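Subject: Re: [cillik-users] Wrist view sits too low, fingers never meet the knob
From: Tuva Lindqvist
To: cillik-users
Date: 27 October 2025

Angus Halliday wrote:
> Juvov cell, simulated apartment, stock two-finger gripper. Since the
> update the arm goes for the door and stops short. It closes on air,
> reports success and moves on to the next job in a very good mood.
> I have reinstalled twice. I have also raised the contact friction to
> 4000, which did nothing except make me feel busy.
> Is the door asset broken, or is it me?

Angus,

It's you, a little, but it's mostly the tool offset. Please put the friction back before you do anything else. Njål once left his like that over a weekend and spent Monday trying to get a mug to let go.

I look after the Mestenness cell, which is the same arm in the same apartment, and we had your exact symptom after the same update. The new config loader reads the tool file before the arm file, finds no flange to hang the tool from, and quietly falls back to the default offset. There is a warning. It's on line 68 of the startup log, between two messages about fonts.

Start with the door. Drive to your pre-grasp pose, pause the sim and look through the wrist view before the fingers are told to close. You want the knob between the fingertips. If you get something like mine, don't let it go any further.

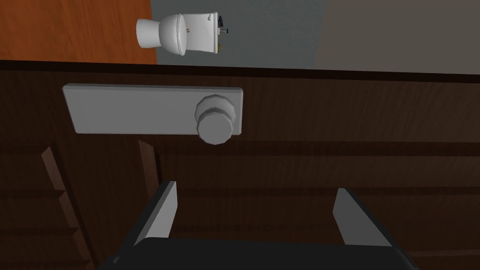 Pre-grasp on the door, old offset. Knob is well above both fingertips.

Now the fix, in the order I wish I'd done it:

Stop the sim completely. Pausing keeps the old tool frame in memory, and you will edit the file and see no change and write to this list again.

Open the tool file and delete the inherited offset. Don't set it to zero. Zero is a perfectly good number as far as the loader is concerned, and it will use it.

Move the tool include below the arm include. Joar Boström says he's going to make the order not matter in the November release. He said that about the last one too, so I'd move the line.

Start up again, and run the four-pose check with the fingers open. If your copy of the check only has three poses, you have the MacRitchie branch and should pull.

The last pose is the one people skip, as it points the gripper down near the floor and looks like it couldn't possibly matter. It matters more than the others. An offset that's wrong along the approach axis can hide at the door, where you blame the door, but down low you find out where the fingers really are in relation to whatever has been left lying around.
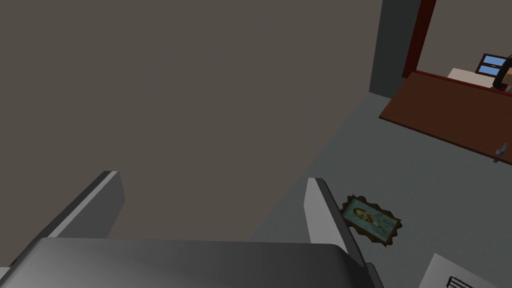 So when you get to that one, step it by hand and keep the speed at 4 percent. We ran ours at 31 the first time, on the grounds that it was only a simulation, and the solver took the collision so personally that I had to restore the whole apartment from backup.

Two more things. The gripper's collision shape is cached separately from the one it draws, so clear that cache or you'll have fingers in one place and their consequences in another. And the success report you mention only checks that the fingers stopped moving. It has no opinion on whether there was anything between them. Gianni Orlandini posted a patch that tests contact on both pads. It works fine here, although he named the flag "really" and I now have to explain that to every new person.

If the knob still sits high after all this, send me the tool file and the first page of the log. The whole log isn't necessary. I've seen the fonts.

Tuva

_______________________________________________
cillik-users mailing list
To unsubscribe, send a blank message with "unsubscribe" in the subject. Sending it to the list itself does not work, as several of you keep confirming.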